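Pimier Community Computer Refurbishing
Progress report to the Areneo Fund
2023-08-25

We are very pleased to be sending you this report, and a bit surprised at how much there is to put in it! When we wrote to you in January the workshop was two benches and a borrowed storeroom at Chaimongkol Hall. We now have the whole back wing, a proper intake counter and a waiting list of schools that grows every week.

Where we are against the plan

The grant agreement set a target of 600 refurbished desktops over the life of the project. We are a little ahead of schedule, mostly thanks to a large donation of office towers from Tevinine, all from the same few model years. Matching machines are a gift. Once the first one has been sorted out, the rest go through quickly, and spare parts from the ones past saving keep their neighbours running.

Our training stream has gone even better. The course runs for four evenings, and every place in the last intake was filled before we had finished putting up posters. Trainees begin with cleaning and cable sorting, move on to memory and drives, and finish by setting up a machine for a household they will meet at pickup. That last evening is the one everybody talks about afterwards.
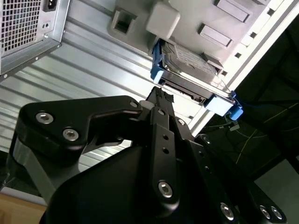 Data wiping remains the slowest step. Donors rightly want to know that their old files are gone, so each drive is erased and logged before it goes any further, and any drive that fails the erase is destroyed. Large drives can tie up a station overnight. We have added a second wiping station out of the equipment line, and the backlog on the shelves has come down nicely.

Changes we'd like you to know about

We moved some money from printing to freight. Two of the schools on our list are a long drive away, and it made no sense to ask them to collect. The amount is within what the agreement lets us shift between lines, and the finance sheet shows it in both places.

Monitors are still a headache. Plenty of people give us a tower and keep the screen, so we have started asking for both at the counter, and the new wording on the donation form seems to be helping. We would be glad to hear from any of your other grantees who have screens to spare.

What comes next

The spring intake is open, with 30 places. We have also started on a small lending pool for students who need a computer for a single term, and the hall has offered us the cupboard beside the stairs to keep it in. A short handbook for trainees is in draft, with plenty of colour diagrams, and we will send you a copy along with the next finance sheet.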